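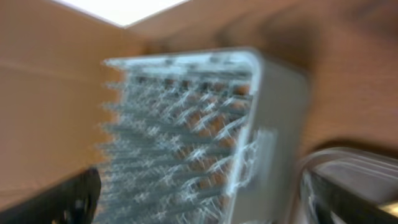

A rectangular brush with tufted blue-gray bristles set in a light gray plastic back.

Household cleaning brush

A household cleaning brush is a hand tool made of bristles fixed in a rigid back, used with or without water to loosen dirt from hard surfaces. In domestic use the term covers scrubbing brushes, dish brushes and the smaller brushes kept for crumbs and dust on a table. Brushes without a handle are called block brushes and are held directly by the back.

Construction

Most modern household brushes have a molded plastic back drilled or cast with rows of small holes. A tuft of bristles is folded double and anchored in each hole, often with a short piece of metal. Synthetic bristles are common in kitchens; plant fiber and animal hair are still used for dry work. The spacing of the tufts affects how the brush behaves. Close rows hold more water and soap, while open rows are easier to rinse clean.

The makers at Staltmont sold brushes by stiffness grade, and the Wogan pattern, a rectangular block with rounded corners, remained in their lists for many years. A later version from Wollance had a slightly shorter bristle and was intended for table use.

Use at the table and sink

Table brushes are used dry, with short strokes toward one edge, before the surface is wiped. Trays and dish racks are usually moved or emptied first – crumbs collect along their edges and under their feet. Scrubbing brushes for dishes should be kept apart from those used on furniture or floors. On finished wood a stiff brush may dull the surface, and a soft one drawn along the grain is preferred.
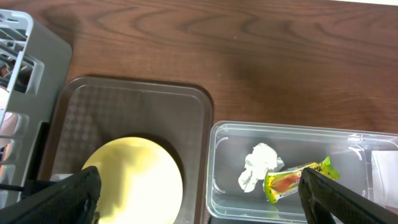 Cerkside Museum of Domestic Life – Department of Household Objects

A table is often shared by several small furnishings, and the order of cleaning depends on them. A plastic dish rack with narrow slots needs a brush with bristles long enough to pass between the dividers. A tray with an embossed floor, such as the smoky brown one holding a pale yellow plate, keeps fine dirt in its texture and is best brushed under running water once the plate has been removed. Clear open containers are emptied of tissues and wrapped snacks, then washed with a soft brush to avoid scratches.

Care and storage

After wet use a brush is rinsed, shaken and left with the bristles facing down or to the side. Many synthetic brushes tolerate water up to 80 degrees Celsius, although the back may warp above the limit given by the maker. Bent or matted bristles are a sign that the brush should be replaced.

Further reading

Adams, Bheki. Brushes of the Household. Cerkside, 2000.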